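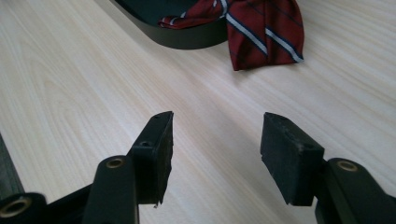 The men's formalwear rental trade runs on a promise that everything you wear on Saturday will be gone from your life by Monday. Where it goes, in this part of the state, is a low brick building on the edge of Grotmont, where Ellia Formal takes in the suits, the shirts and the neckties, and where for most of the company's history a person has stood at a table and decided what to do with each one.

In September the company decided that some of this deciding could be done by a robot.

The robot comes from a small firm called Gezer, and it does not know what a necktie is. It has to be shown. So four people on the returns floor now spend part of each shift holding a gripper by its handle, picking up ties with two black fingers and putting them down again while the thing records how they did it. They already know how to pick up a tie. They have hands for that.

"My first day on it I was slower than my mother," says Martim Cunha, who has worked returns for nine years. "My mother is 81 and she doesn't work here."

He has improved. Cunha now has 1,823 recorded pickups to his name, which makes him the most prolific teacher in the building and has earned him a mug. A usable session is 165 ties. He does one before lunch, and if the day is quiet he does another after.

Ties are the worst of it, he says. A shirt has a collar, and a jacket more or less tells you where to grab. A tie will lie any way it likes, half in a tray and half out, with the narrow end balled up underneath and the stripes going the wrong direction. Grab the middle and both ends drag. Grab the tip and you are fishing. Cunha prefers to come in low at the fold, fingers wide, and close late. He had never put this into words before last fall, and he seems a little annoyed at having been made to.

Ellia says no jobs will go. It says so on a laminated sheet by the time clock, which the staff read with the attention people give to laminated sheets. What has changed so far is smaller. Training hours pay 49 cents more than regular hours, so there is now competition for a task that everyone made fun of in the fall. The radio is lower. The old rule about checking pockets first has been joined by a new one about not helping the gripper with your other hand, and the new one gets broken more.

The robot itself lives in a side room and works on its own two afternoons a week. On the day I visited it was given a bin of ties and went at them with the caution of a man removing a hair from soup. It got most of them. One it picked up, put down, and picked up again, twice.

Cunha watched through the door with his arms folded.

"That's Urness," he said, meaning the coworker, not the town. "Urness always does that. It got that from him."

Urness, at the next table, said he did no such thing, and then picked up a tie twice.

700 shares
23 comments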